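Kinnear Clinic Opens Evening Infusion Hours for People Who Have Jobs

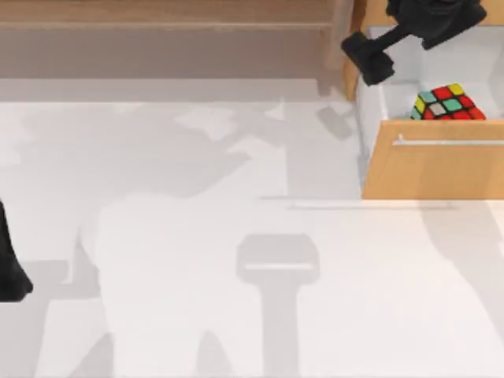
Starting in June, the Kinnear infusion unit will stay open until 9 p.m. for adults in treatment for rare cancers. Patients have been requesting this for 2 years, and management has now finished thinking it over.

The unit will add up to 40 evening appointments a month. Parking is free after 5 p.m. – the garage gate has been informed.

"Chemo is tiring enough without explaining it to your shift supervisor," said Leandro Pacheco, nurse manager. "The chairs are the same. The coffee is also the same, I'm sorry to say."

Referrals go through the front desk.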